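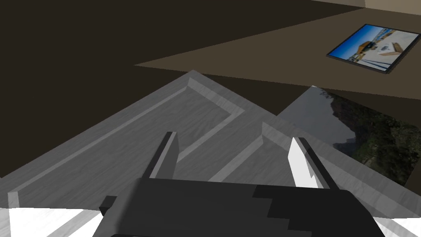

4.2 Timing jitter in multi-device sequencing

We measured how well four hardware setups hold a shared tempo when one unit acts as the clock source and the others follow over MIDI. The setups differ in the number of devices in the chain and in how the clock is split. In the first, the source feeds a single drum machine directly. In the second and third, the signal passes through a Filtent thru box before it reaches two or more sound modules. The fourth uses the software clock of the Zostness sequencer, sent over USB.

Each trial consisted of 3979 clock ticks at a fixed tempo. The audio output of every follower was recorded on its own channel, and note onsets were found with the threshold method of Section 3. Trials in which a device dropped a note were kept, but the missing onset was left out of the jitter estimate. We ran 19 trials per setup.

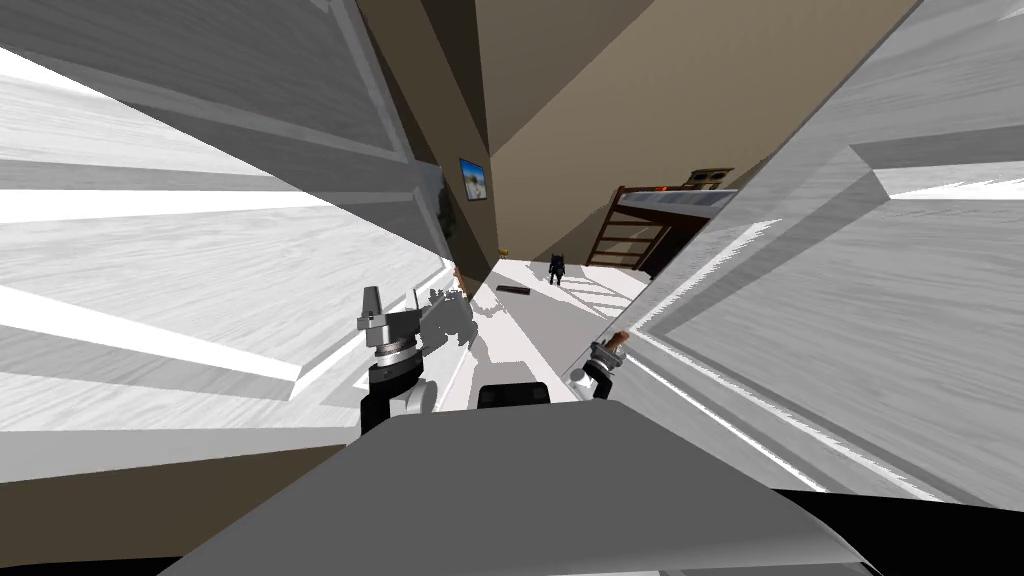

Figure 4. Rendered view between two pale gray panels with a streaked wood-grain texture; the panels converge toward the center, with a room beyond.

Direct connection gave the lowest spread. Adding the thru box shifted all onsets by a constant amount, which a player can correct with a track delay, but it had little effect on the spread itself. Daisy-chained modules behaved worse. The last unit in the chain showed both a later mean onset and a wider spread, and the effect grew when the source also sent controller data on the same port.
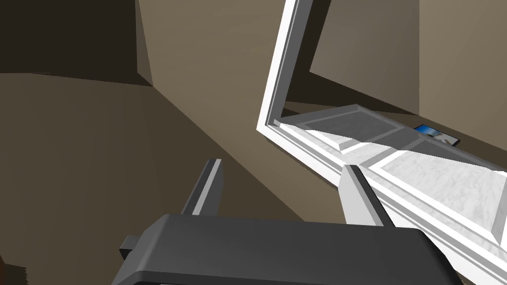
The USB setup was the least regular. Most onsets fell close to the expected position, with occasional late groups that lined up with screen redraws in the host software. Raising the audio buffer from 300 to 1160 samples made these groups less common — at the cost of a longer delay between key press and sound. Ansari and Penry report a similar pattern for the Sutex interface, although their test used a single follower.

Two limits apply. All followers were set to a single-voice percussive patch, so voice allocation delays do not appear in the results. The Sharifi module also rounds incoming clock to its own internal grid, and its onsets are therefore listed separately in Table 3. Section 4.3 repeats the measurement with tempo changes during playback.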